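Home | Modules | Week 5 | Readings | Forum | Log in
6 min read

MEDIA & PUBLIC LIFE: WEEK 5
Politicians' private lives as news
Notes by Ourania Giannakopoulos. Typed up fast, check against your own.

Start from last week's question: when does a private matter become a public one? Three tests people use. They overlap. Don't treat as a checklist.

1. Function. Does it touch how the person does the job? Affair with a staffer on the payroll, yes. Divorce, usually no.

2. Hypocrisy. Campaigned on family values, lives otherwise. Papers love this one. Weak point: you can stretch it to cover anyone who ever gave a speech.

3. Consent. They brought it up themselves. Live TV, radio, own social media. Once they talk, can they complain? Partly. Talking about your wedding isn't a licence to print your kid's school reports.

CASE: the Cluvcombe deputy mayor
Stelios Dimitriou, deputy mayor, late-night chat show on Ullier Radio in November. Host asks about his third marriage. He jokes, goes on for 8 minutes. Same show: he lets slip the harbor vote is being delayed. Next morning 137 comments on the marriage clip, hardly any on the harbor. Read the transcript in the pack before seminar. Note who changes the subject, and when.

Key terms
- soft news / hard news (the line is blurry, say so in your essay)
- personalization: coverage moves from party to person
- disclosure as strategy: you tell the small story so they dont chase the big one
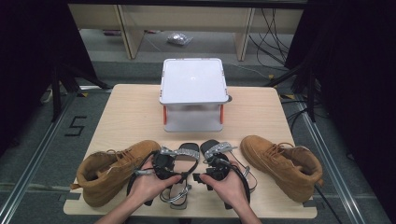
Disclosure as strategy is the one people get wrong in the essay. You need evidence that it was planned. "He seemed relaxed" is not evidence. Press office emails, timing, same line used in two interviews, that kind of thing. Panagiotis Pappas (reading 2) is good on timing, skip his middle section.

Also the women question. Chrysanthi Kalogeropoulos, reading 3: same behavior, diffrent headline. Bring one pair of headlines, one about a man, one about a woman, same outlet if you can.

For next time
Short response, 700 words, worth 40 percent. Pick one test, apply it to Dimitriou, then say where it breaks. Hand in to Lambros Economou.

12 comments | 3 shares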